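Gripper keeps dropping beads, school club project
Posted by Shona Gourlay, 21 September 2023

Hi all, I'm in grade 11 and in the robotics club at Plerncombe. Our project is picking up jewellery with hand-held grippers and we demo in October. Rings are fine. Anything on a string slithers straight out. Do we squeeze harder or change the pads?

Gavin Hepburn
Squeeze harder.

Davina Imrie
Please don't, you'll just fire beads across the room (ask me how I know!). I help with a club over in Craddock and we went to softer pads, then started grabbing both sides of the loop together, low down, so there's a bead sitting between the pads. Way better. Practise on something patterned too, if you're using cameras at all.

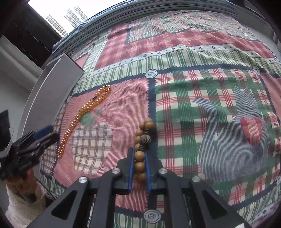 Wooden strand between the blue pads, gold necklace still to do

Oh, and go easy tightening the linkage screws, ours went stiff.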